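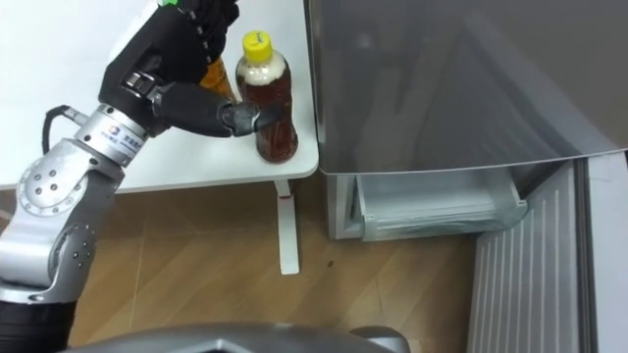
For my project I picked the question my whole dorm argues about – can a robot put away the groceries yet? I kept it to one tiny chore, moving bottled drinks between a table and a fridge, and I ran 108 tries in March with a setup I named Sasell. Reaching was the easy part! A black thumb pressed up against the middle of a tea bottle looks like nearly a done deal, but the fingers still have to close around it, and that's where I lost most of my tries (almost 44 of them, ugh). The bottle would turn or slide and I'd start over.

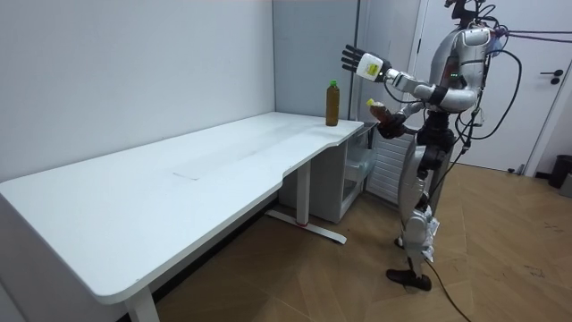
Figure 2. Bottle with the yellow cap in the right hand, left hand open.

Once the grip held, carrying went pretty well. My best full run took 25 minutes for 2 bottles, and I could do that in seconds with my eyes closed. So my answer is not yet, but I'd love to try again with softer fingertips and a slower thumb.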